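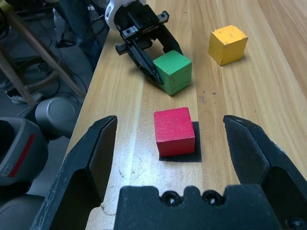 Posted by Nanitz_Moderation on 22 Jun 2022 in Luggage and Touring Equipment
4 replies | 1,579 views

Subject: Load limits for the Kavton rear rack and side cases

Members are advised that the forum has received several inquiries regarding the permitted load on the Kavton rear rack when it is fitted together with side cases. The printed instructions state a limit for the rack and a separate limit for each case. They do not state a combined limit. Until the manufacturer answers our letter, the moderation team recommends that members treat the motorcycle's own maximum payload as the governing figure and include the rider, passenger, fuel and all mounted equipment in the calculation.

Members who have completed a long tour with this equipment are invited to report their experience below. Please state the model year of the motorcycle, the mounting kit used and the total distance covered.

jando_touring wrote:
I submit the following for the record. I completed a tour of 2,843 miles in June with the Kavton rack, both side cases and a Jando roll bag strapped across the rear seat. The side cases held clothing and cooking equipment. The roll bag held the tent and nothing else. I checked the mounting bolts each morning before departure. On 2 occasions a bolt on the lower left bracket required tightening. No cracks were found in the rack on return.

I do not agree with the recommendation as written. The payload of the motorcycle says nothing about the strength of the bracket. A rider traveling alone could remain well below the payload and still place far too much weight behind the rear axle. The announcement should say so plainly, as new members will read it as permission to fill the top case.

rackandpinion155 wrote:
I support the remark above with regard to the bracket, but I must object to the use of a roll bag across the seat together with a loaded rack. In my view the straps should be attached to the frame of the motorcycle and should never be attached to the rack itself. Could the previous member please confirm where the straps were attached?

For reference, my own equipment is the same rack with the Radonjić soft panniers in place of the hard cases. The panniers are lighter when empty, and the complete set came to 155 dollars less than the hard cases at my dealer. They do not lock. I carry documents and tools in a tank bag for that reason.

jando_touring wrote:
The front straps were attached to the passenger footrest brackets. The rear straps were attached to the rack. I accept that this may not be ideal. The rack instructions permit it on page 4, provided that the bag does not extend beyond the rear light.

With respect to soft panniers, I would not recommend them to any member who intends to leave the motorcycle unattended overnight. I would also ask what clearance is available between the pannier and the exhaust. On my motorcycle the clearance on the right side is small, and a heat shield would be required.

rackandpinion155 wrote:
The heat shield is included with the panniers. It is fastened with two clamps and was fitted before first use. The inner face of the right pannier shows no discoloration. I maintain my position on the straps. What the instructions permit and what is prudent on an unpaved road are separate matters.

Nanitz_Moderation wrote:
The contributions are noted with thanks. The recommendation is amended as follows. Members should observe the payload of the motorcycle, the stated limit of the rack and the stated limit of each case, and the lowest applicable limit is to be followed in every instance. Heavy items should be placed low in the side cases and as far forward as possible.

The team takes no position on soft or hard luggage. Further discussion of the Radonjić panniers should be moved to the existing thread in the same section. This topic will remain open until a reply from Kavton has been received and posted.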